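Skikine reissue: progress report to Clekwood, 12 Sep 2024

Dear Ayana,

Thank you again for your patience over the summer. The tapes from the Skadholm sessions have cleaned up beautifully, and six of the eight tracks are now mastered – the long organ number on side two sounds enormous! 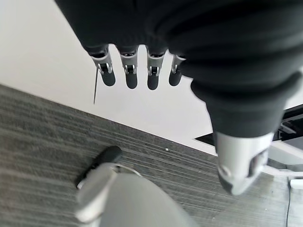
Kiros Wubshet is still working on the last two, where the guitar drops out on the left channel, and he hopes to finish early in October. Shuk-fan has nearly completed the sleeve notes. We've spent 143 of the 2,000 pounds set aside for artwork, and I'll send the receipts on separately.

With warmest wishes,
Ľubica Danko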